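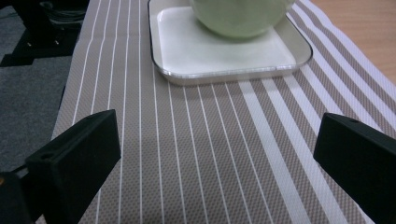
Hand-held gripper over a striped cloth, with a bowl in a tray behind it.

Participants wanted: gripper comparison study, Sombridge

Posted 2018-08-08

Zostau is looking for people to take part in a paid comparison of hand-held grippers at our Sombridge workshop. You will use the grippers to pick up, move and set down ordinary household items on a table. No technical background is needed. We are also filling one short-term position for a session assistant, described further down.

What the study is for

We build fingers for small two-finger grippers. The current set is a pair of thick black blocks, and it has been through one round of trials already, in April. That round gave us 1,041 usable pick attempts out of 1,273 recorded. Most of the rest were thrown out because the start or end of the attempt was missing from the recording, and a smaller group because the item had been set down outside the marked area. We have changed the instructions and the way sessions are started, and we now want 3,000 usable attempts across two finger shapes.

The first shape is the block finger we used in April. The second, which we call the Salcedo finger, is narrower at the tip and has a softer inner face. Both fit the same hand-held body and both are closed with the same trigger, so once you have learned one you can use the other. Each participant will use both. The order is decided by draw before you arrive.

We want to know three things about each finger: how often an item is picked up on the first try, how often it slips before it is set down, and how tired your hand is at the end of a block of attempts. The last one comes from a short form you fill in yourself. Please answer it as you feel. A high score for tiredness does not count against you and does not shorten your session.

What you will do

A session lasts two and a half hours including breaks. It starts with a 15-minute practice period, which is not scored. After that you work through a printed list of tasks at a table. A typical task is to lift a bowl out of a tray and set it down on a mat, or to take hold of the edge of a cloth and fold it over once. Cloths are the hardest part for most people. Thin fabric lies flat against the table and the fingers have to come in low and close slowly.

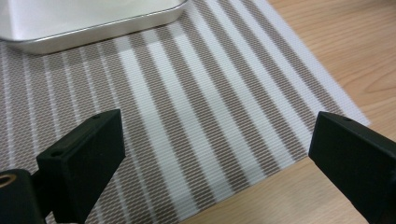

Smooth items are easier to reach but slip more often, and we would like you to carry on when that happens. Leave a dropped item where it lands and tell the assistant, who will reset the table. Do not pick it up with your free hand during an attempt, as the hand then shows up in the recording and the attempt can't be used. Nothing on the task list is hot, sharp or heavier than a full mug.

You may sit or stand. The table height can be changed, and we will write down the setting so that you have the same one for both fingers. The gripper is held in one hand. Left-handed participants are very welcome — we had too few of them in April, and the trigger works the same from either side.

The recording is made by a camera mounted on the gripper and pointed at the fingers and the table. It does not record sound. Your face should not be in view during normal use, and if it does appear we delete that section before the recording is stored. Recordings are filed under a participant number. They may be used in our reports and shared with Venholm, the partner company that will mount the same fingers on a robot arm and repeat the task list there.

Who can take part

You must be 18 or older and able to use one hand comfortably for the length of the session. You should not have had a hand, wrist or elbow injury in the past six months. Glasses and contact lenses are fine. Please take off rings and bracelets on the hand you will be using, and wear sleeves that can be pushed up.

People who took part in April can apply again, but places go to new participants first. Employees of Zostau and Venholm and members of their households can't take part.

Pay

Participants are paid $60 per session, by check or bank transfer, within two weeks. If you need to stop early you will be paid for the half hours you have started. You can book one session or two. A second session has to be on a different day. Parking behind the building is free, and we can pay back a bus fare if you keep the ticket.

Session assistant (one position, ten weeks)

The assistant runs the sessions together with Bonifacio Sarmiento, who is in charge of the workshop. The work is 24 hours a week at $19 an hour. Duties are:

Setting out the tray, mat, cloth and other items according to the task list
Changing fingers between blocks and checking that the screws are tight
Starting and stopping each recording and entering the attempt number
Resetting the table after a drop
Copying recordings at the end of the day and checking that none are missing
Answering participants' questions about the tasks

We are looking for someone careful and patient who can keep a clean log. Finger changes are done with a hex key and take a few minutes once you have had some practice. Experience with lab work, stock control or inspection is useful but not required. You do not need to write code. A good part of the day is spent placing the same few items in the same few positions, and you should be comfortable with that. 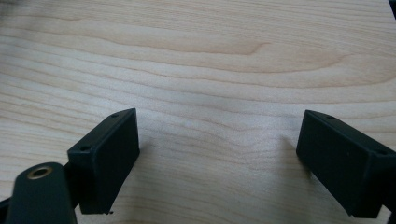 Can I take part if I have never used a gripper before?
Most of our April participants had not. The practice period is long enough for nearly everyone to get used to the trigger, and the assistant can add five minutes if you ask for them before the first scored task.

How to apply

Participants: write to Nuria Pastor at the Zostau office with your name, your age, which hand you would use, and the times of day that suit you. Put "gripper study" in the subject line. She will send you the consent form and a list of open session times. Bring the signed form with you, or come ten minutes early and sign it at the workshop.

Assistant position: send a resume and a few lines on any work you have done that involved following a written procedure. Two references are needed, and we will only contact them after an interview. Interviews are held at the workshop and include half an hour at the table changing fingers and logging attempts. That half hour is paid.

Sessions take place at Zostau, 171 Salcedo Road, Sombridge. The entrance is on the side of the building, up one step. A ramp is available — please mention it when you book so that it is in place when you arrive.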